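Stakard 室内しつらえ記録 README

この文書について
Stakardは、貸し作業室の内装と備え付けの家具を言葉で記録した表データです。天井、照明、壁、仕切り、机の五つの区分があり、どの部屋に何がどう付いているかを一行ずつ書いてあります。収録は200行、部屋の数は121です。行より部屋が少ないのは、模様替えのあとに書き直した部屋の古い行も残してあるためです。
配布元の紹介文には「部屋選びに必要な情報がすべて揃う」とありますが、私は賛成しません。揃っていない項目はかなりあり、その一部は下に書きました。使う前に一度読んでください。
管理：Hiyori Sugiyama
入力と点検：Amna Warraich、Radek Ondrejka
初版の設計：Waqas Sandhu

中身
rooms.csv　部屋ごとの記録。本体です。
terms.csv　用語の対応表。「波板」「リブ天井」「折板」などの書き方の揺れをまとめたもの。
changes.txt　直した箇所の覚え書き。11月より前の分は残っていません。
old/　初版のまま手を付けていないファイル。比較用です。集計には使わないでください。

文字コードはUTF-8、区切りはカンマです。備考欄に改行が入っている行があるので、表計算ソフトで直接開くと列がずれることがあります。

列の説明
room_id　部屋の番号。
ceiling　天井の形と色。
light_main　主な照明の種類。
light_sub　それ以外の照明。
wall_color　正面と見なした壁の色。
partition　仕切りや引き戸の有無と色。
table_top　机の天板の色と見た目。
note　備考。
checked　点検した人の頭文字。空欄は未点検。

wall_colorの「正面」は、入力した人がその場で正面だと思った面のことです。初版の手引きには入口から見て奥の壁と書いてありましたが、守られた形跡が薄く、窓側の壁を書いている行も見つかっています。この列だけで部屋の色を語るのは無理があります。

どうやって集めたか
初版は、貸し手が出している案内文を写しただけのものでした。Zunwoodの案内には「木のぬくもりあふれる空間」という言い回しがどの部屋にも付いていて、読み比べても部屋の違いがさっぱり分かりません。Vamicoのほうは寸法が細かく載っているかわりに、照明の記載がほとんどありません。Jatoiの案内は両方載っていますが、改装前の文がそのまま残っている部屋がありました。
第二版からは、室内の写真か現地での確認のどちらかがある部屋だけ「点検済み」としています。どちらも取れなかった部屋は、案内文の写しのまま残っています。消したほうが表はきれいになるのですが、Ondrejkaが反対し、結局checkedを空欄にして残すことで落ち着きました。私は今でも消したほうがよかったと思っています。

写真の読み方で意見が割れるところ
現地に行かずに写真から書いた行は、広角で歪んだものを見て書いている場合があります。まっすぐな梁が斜めに見えたり、壁の幅が実際より広く感じられたりするので、形の欄には寸法めいたことを書かない決まりにしました。「広い」「狭い」も禁止です。初版にはこの手の形容詞が山ほど入っていて、取り除くだけでひと月かかりました。 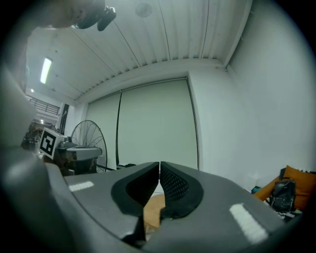 照明の欄は、この記録の中でいちばん信用しにくい列です。案内文の「明るい室内」は蛍光灯が一本でも十本でも同じように使われるので、種類と形を見たとおりに書くしかありません。白い波状の天井に長い蛍光灯が光っていて、奥の低いところに小さな丸い明かりがある、という部屋なら、light_mainは「蛍光灯・長形」、light_subは「小型・丸形」とします。困るのは天井の中央寄りに付いている灰色がかった丸く平たい器具で、照明なのか別の設備なのか、見た目だけでは決められません。Warraichは照明に入れたがりましたが、私はnoteに「丸形器具、用途不明」と書く側を取りました。分からないものを照明に数えると、明るい部屋がいくらでも増えてしまいます。

仕切りの欄も似た事情を抱えています。奥の壁に淡い緑の大きなパネルが並んでいるとき、引き戸のように動く板なのか、固定された間仕切りなのか、あるいは掲示用の板なのかは、動かしてみるまで分かりません。案内文に「可動式」とあっても、そのまま写さないでください。現地で動かした人がいる場合に限って「可動（確認）」と書き、それ以外は「パネル・淡緑」のように形と色だけを書きます。「可動（推定）」という値を作ろうという提案もありました。推定と確認の区別は集計のときに真っ先に捨てられるので、採用していません。

机の天板について
table_topの「木」は、木に見える、という意味でしかありません。無垢なのか化粧板なのかを写真から言い当てられる人がいるとは思えませんし、案内文の「天然木使用」も、どこに使っているかまで書いてあるのを読んだことがありません。明るい黄みの茶色で縁が丸い、という程度が書ければ十分です。材の名前を書き込んだ行は、根拠がない限り差し戻します。
初版の「ナチュラル」という値は廃止しました。色の名前として使った行と、材質の意味で使った行が混ざっていたためです。機械的には直せず、元の案内文を読み返しても決めかねた行は「不明」になっています。

使ってよさそうな用途
部屋の見た目を言葉で検索する仕組みの下調べ。
内装の書き方の揺れを調べること。terms.csvはこのために作ったようなもので、本体より役に立つかもしれません。
自分の作業室を模様替えするときに、よその部屋の組み合わせを眺めること。

向かない用途
明るさや静かさの比較。測っていません。
防火や耐震の判断。材質を確かめていないので、天井や壁の欄から何かを読み取ろうとしないでください。
料金との対応付け。初版にはprice列がありましたが、Jatoiの部屋に一律で2000と入っていて、円なのか時間あたりなのかも分からず、列ごと落としました。
部屋の格付け。たまに頼まれますが、白い天井が良い天井だという根拠を持っていません。

点数の列をめぐって
初版にはscoreという列があり、満点は100でした。設計の覚え書きには「居心地を客観的に数値化」とあります。計算の中身を見ると、木の天板で加点、窓で加点、蛍光灯で減点という足し算で、重みの出どころはどこにも書いてありません。作業台の手元がよく見えるかどうかは大事な点のはずなのに、蛍光灯というだけで点が下がります。第二版で削除しました。復活を望む声はありますが、根拠を添えた提案でなければ読みません。old/の中には残っているので、興味のある方はどうぞ。

既知の不具合
同じ部屋が別のroom_idで入っている疑いがあります。天井、壁、机の書き方が一字一句同じ組があり、同じ建物の隣どうしなのか重複なのか、まだ確かめられていません。
ceilingの「白」と「アイボリー」は入力者の好みで分かれています。terms.csvで白に寄せていますが、寄せてよいという自信はありません。
partitionの「淡緑」「薄緑」「若草」は統一の途中です。蛍光灯の下で見た緑を細かく呼び分けても意味があるのか疑わしいので、「淡緑」に揃えるつもりでいます。
壁の上の横桟や梁をceilingに書いた行とnoteに書いた行があります。今後はnoteに書いてください。

記録を送ってくださる方へ
一部屋につき一行でお願いします。見えたものだけを書き、見えなかった欄は空けておいてください。埋めようとして「たぶん白」と書かれるより、空欄のほうがずっと扱いやすいです。案内文を引用するときはnoteに入れ、引用だと分かるようにかぎ括弧を付けてください。
写真を添える場合は、天井と奥の壁が一枚に入っていると助かります。机の上は片付いていなくてかまいません。片付いた部屋ばかりの記録は、それはそれで怪しいと思っています。
受け取った行は、送った人以外の誰かが点検してからchecked欄に頭文字を入れます。

次の版について
重複の確認と緑の統一が終わったら出します。Asif Tararから椅子の欄を足したいという申し出がありますが、椅子は部屋から部屋へ移るので、どの時点の記録なのかを書く方法が決まるまで保留です。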